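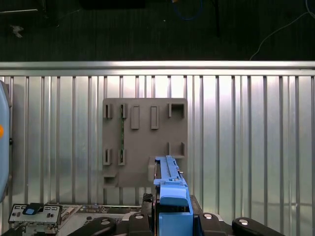 Pillanura Technical College
Module 337: Small Assemblies
Handout 2: Mounting plates, clips and brackets

Reading before the session: handout 1 (fasteners) and the section on datum faces in the module booklet. Bring the Gasine practice kit to the bench on Wednesday. Kits are signed out from the Romby store and go back with all parts in the tray.

1. Scope

The handout covers flat plates that carry other parts by means of features on one face: slotted clips, raised pads and brackets. It deals with seating, order of work and inspection. Screwed and bonded joints are left to later handouts, as is wiring.

2. Terms

Plate. The flat part to which everything else is referred. The face with the features is the working face; the opposite face is the back.

Slotted clip. A small upright feature with a slot, open on at least one side, into which the edge of a thin part is placed. Clips are normally used in sets. A single clip will hold an edge but gives poor control of angle.

Pad. A raised area with a flat top. It sets the height of whatever rests on it, or keeps a part clear of the plate.

Bracket. A larger feature, usually with an opening or notch, which takes the end or corner of a part. A bracket locates in more than one direction.

Ledge or foot. A projection at the edge of a plate, used to stand the plate or to register it against a neighbouring part.

Strip. In these notes, a narrow circuit board. The long edges are the ones that enter the slots unless the drawing says otherwise.

3. How a clipped strip is located

A rigid part free in space can move along three axes and turn about three axes. The job of the features is to remove these freedoms, preferably once each. Take a strip held edgewise between clips. The walls of the slot stop it moving sideways and stop most of the twist. The floor of the slot stops it going deeper. Movement along the slot is stopped only if there is a closed end, a shoulder or a neighbouring part. Lift out of the slot is resisted by friction or by a small lip.

Students often leave out the last two when listing what a clip does. A strip may look fully seated and still slide along its length. When answering worksheet questions, state each direction separately and name the feature that controls it. "Held by the clips" is not accepted.

Where two clips stand in line, the distance between them matters more than the fit in either one. A wide spacing reduces the angle the strip can take up for the same slot clearance. If both slots are tight and slightly out of line, the strip is bent on entry. It may go in, but it will carry a load for the rest of its life, and solder joints do not tolerate this well.

4. Clearance

The slot must be wider than the thickest strip allowed and no wider than the loosest acceptable fit. Both limits come from the drawing. Measure the strip at each end and in the middle, on bare board and clear of any components or solder. Measure the slot at the mouth and, where the gauge will reach, at the floor. Moulded slots commonly taper, so a reading taken at the mouth alone flatters the fit.

Worksheet 2 uses a batch of 40 strips and 20 plates. Record every reading, including the ones that look wrong. Plot strip thickness and slot width on the same axis and mark where the two ranges overlap. Any overlap means that some pairs in the batch will not go together without force, even if the pairs tried at the bench did.

5. Order of work

5.1 Stand or lay the plate so that the working face can be reached squarely. An upright plate needs support behind it at the height where the push is applied - otherwise it rocks, and the strip goes in at an angle.

5.2 Check the slots for flash and loose swarf. Clear with a dry brush.

5.3 Hold the strip by its edges. Identify the marked end and compare with the drawing.

5.4 Enter one end in its clip by a small amount. Bring the other end into line with its own clip before pushing further.

5.5 Press evenly until the strip meets the slot floor. Do not press on components.

5.6 Fit parts that go into brackets after the strips, unless the drawing gives a different order. Brackets are larger and their parts tend to cover the clips.

5.7 Route no cables across the plate at this stage. Tie back any that hang over the bench.

If a strip stops short, withdraw it along the same line and look at both slots. Rocking it from side to side opens the mouth of the clip and leaves a white stress mark at the root. A plate with such a mark is set aside for section 7.

6. Work holding and surroundings

Bright metal surfaces near the work produce reflections that move as the head moves. On a grey matt plate this makes shallow features hard to judge. Turn the lamp so that light falls along the plate at a low angle: slots then show as dark lines and raised pads throw a short shadow. Ribbed or corrugated metal is the worst background, as the stripes of light can be taken for edges.

Floor and bench should be kept clear enough that a dropped strip can be found. Dropped strips are inspected before use and are noted on the job sheet.

7. Inspection

Look first, then touch. Check in the same sequence each time, from the top left feature across and down.

a) Each strip is at the floor of every slot it passes through.
b) The strip is parallel to the edge named as datum A.
c) No clip is cracked, whitened or spread.
d) Notches in the brackets are open and free of debris.
e) Pads are clean, with no strip or lead resting on them unless drawn so.
f) The foot, if there is one, is undamaged.

The light push test follows. Apply a fingertip to the end of the strip, along the slot. Note whether it slides, and in which direction. Do the same from the other end.

8. The Cruzado sheet

Results go on the Cruzado inspection sheet, one line per plate. Write the reading and leave the pass or fail column until all plates are done. Corrections are struck through once and initialled. Sheets without a kit number are returned unmarked.

9. Questions for the seminar

Which freedom is left if a strip is held by two open-ended clips and nothing else?

A bracket and a clip both control the same direction, and their positions disagree slightly. Which part gives way, and where would the damage show?

Sketch a change to the plate that would prevent a strip being fitted end for end. Keep to features described in section 2.

Worksheet 2 is due in June, at the start of the seminar.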